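**Priledar wants two towers on the old Coughlan lot – anyone read the filing?**

**tmartel_88**
Went through the packet last night. Two towers, 237 units, ground floor retail, and an underground garage they call "right-sized." The Coughlan warehouse comes down except for the brick front wall. I'll believe the wall survives when I see it standing with a tower behind it.

**gridlock_gus**
They said the same about the wall on the Sekau project. It got "carefully dismantled for reinstallation" and I have yet to see one brick go back up.

**Áine Nic Aodha**
Different developer, Gus. Sekau was Vimden. I don't love this proposal either but let's be mad at the right company.

**gridlock_gus**
Fair. Same architect though, and the renderings have the same sunny people walking the same dog.

**parcel9**
What bugs me is the traffic study. It counts cars on one morning in October and calls it a typical day. The school on the next block was on break that week. Page 14 if you want to check.

**lowrise_lou**
Posting this from my phone on a break. Does anyone know if the 4000 square feet of "community space" is in the agreement or only in the brochure?
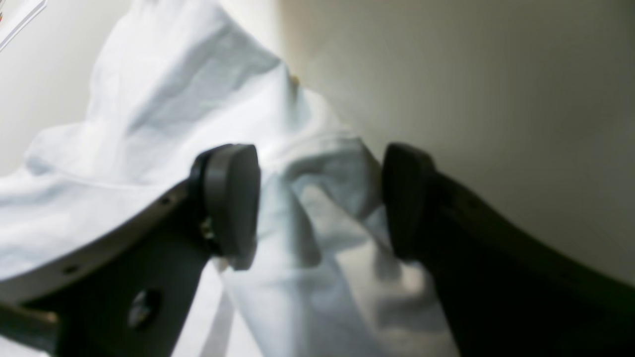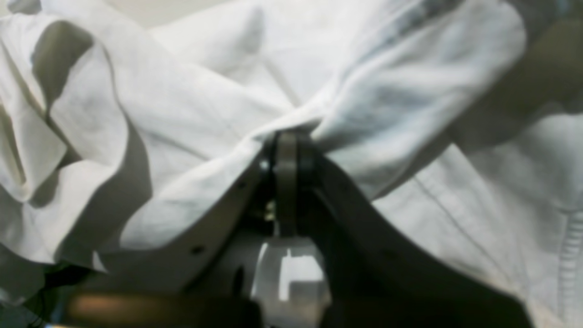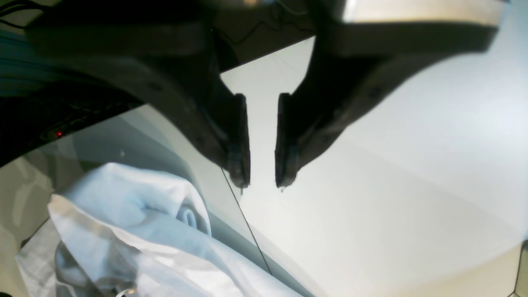
*The white cloth is in the first two, the open gripper in the last.*

**parcel9**
Brochure only, as far as I can find. The filing says "amenity area," which could be a gym for the residents.

**tmartel_88**
It's a gym. It's always a gym.

**Áine Nic Aodha**
I called the planning desk and asked. They told me the use hasn't been set and can be written in as a condition of approval. So write to them and ask for that. It's more useful than guessing here.

**gridlock_gus**
Conditions get amended. Ask anybody who lives next to Sekau about the playground.

**newkeys**
Unpopular opinion, I rent two streets over and I want this built. That lot has been a fence and weeds for as long as I've been here. You all keep finding reasons and my rent keeps going up.

**tmartel_88**
And you think a one-bedroom in there will be cheaper than what you pay now? The sample rent in appendix C is 3276 a month.

**newkeys**
No, but somebody who can pay that won't be bidding on my place – that's how I look at it.

**parcel9**
I'd like to see numbers on that before I buy it. Meanwhile written comments close 2024-12-17 and they have to quote the file number or they get tossed. It's on the first page of the packet, top right.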